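The Plulldale Swap Shelf Turns Two

The swap shelf by the side door of the Furerow building has now survived two winters, one repainting and a long argument over whether a single ski counts as a household good. (It does. It went in April, to someone who would not say why.)

For newer readers, the rules fit on an index card. Leave something usable, take something you want, and don't leave anything that needs a speech to explain it. Leopoldo Salinas wrote that last part after the bread machine, which came with four pages of handwritten notes and still made bricks.

The shelf has its seasons. January is exercise equipment and unopened candles. Spring brings flowerpots, and by late summer we are up to our necks in zucchini, which is technically against the rules but moves faster than anything else if you put it out after dark. Books come all year. We have had the same diet book returned so often that I suspect it of walking back by itself.

The bigger news is moving boxes. So many people on the Varela side have changed apartments this year that the shelf has turned into a sort of lending library for cardboard, and I am all for it. New boxes cost more than some of the things people put in them. If you bring some by, flatten them first, peel off the old address labels and leave the tape gun with them if you can bear to part with it. Isauro Valdovinos has cleared the space behind the coat rack, and they can stand there on edge.

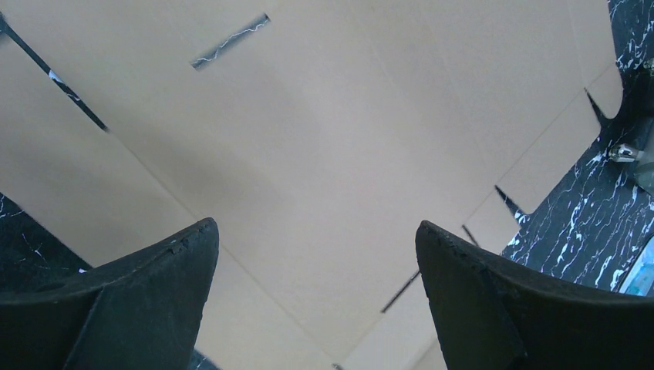 Can I drop off boxes when the side door is locked?

Please hold on to them until it opens again at 8 the next morning. Cardboard left on the step gets rained on, and then it belongs to me.

A few things we can't take, in spite of what turned up last month: car batteries, mattresses, paint, anything with a pilot light, and fish. The fish are fine. They live with Leopoldo now and eat better than he does.

We are also looking for a second shelf. The present one was built for paperbacks and has started to lean toward the radiator under the weight of everybody's slow cookers. Anything up to 12 inches deep will fit the wall. Sturdy is good, handsome would be a first.

The anniversary swap is Sunday at 2, in the hall. Bring a thing, take a thing, have some coffee – the urn came off the shelf too, and the lid mostly stays on. If your thing doesn't find a taker by the end, it goes home with you. That includes the diet book.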